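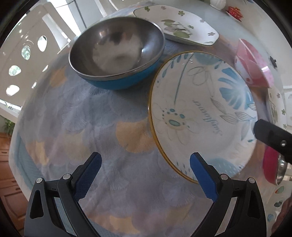 Shop > Fan Gear > Tour Bundles > Jesura

The Jesura "Sestgate Nights" bundle is back in stock, second pressing, same price as the first. You get the live LP, the tour zine and a fold-out poster from the Sestgate shows. Limited to 200 and we wont be doing a third run. Poster is the blue one this time — a ridged blue, like the pads on those grips — with the band name in silver. Zine is stapled, all color.

Whats in it:
LP, black vinyl, 2 sides, includes the long version of "Montoya"
Zine, interviews plus setlists from all the shows
Poster, folded, not rolled (please stop emailing about this)

Ships from the Skimedero warehouse starting September. Orders with a T-shirt go out together, so expect a wait on those. No signed copies left, those went in the presale. Roughly a week for US addresses, longer overseas. Bent corners — send a photo and we'll swap it.

1,126 shares | 317 comments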